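Skurkmont opens small packing room for orange bottles in Palldale

June 21, 2021

The bottling company Skurkmont has opened a packing room at its Palldale site, where orange plastic bottles are checked and sorted before they go into boxes. The room is meant for small orders, which until now were sent to the main warehouse in Plesska and often waited there behind bigger ones.

Bottles are laid on their sides on a green mat, so that the label and the neck can be looked at together. A bottle with a damaged label or an open wrap is put away and does not return to the same order.
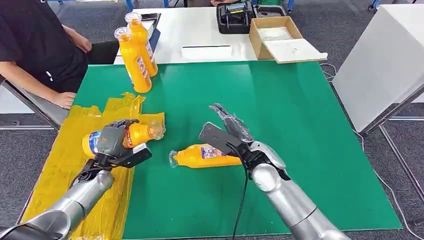 Orange bottles at the work table in Palldale. The necks are covered with clear plastic.

In the first trial the room handled 621 bottles. Of these, 618 were accepted and three were set aside for new labels. The company says it is satisfied with this result, but it wants to repeat the trial with a larger quantity before it takes orders from new customers.

The first regular customer is Asante, a distributor which orders in lots of 100 bottles. Such lots are too small for the line in Plesska – the time for preparing the line is longer than the packing itself. In Palldale the same table can be used for one lot after another, and only the box labels must be changed.

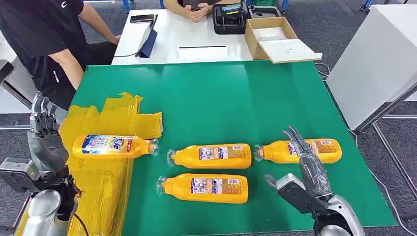 Four bottles on the green mat, with the caps to the left. The label of the first one is larger than the others.

Skurkmont plans to reach 2,000 bottles per week by August. A second table will be added if the orders allow it. Boxes for the larger customers will still leave from Plesska, and the delivery times for them stay the same. Customers who wish to move their small orders to Palldale can ask for this with their next order form.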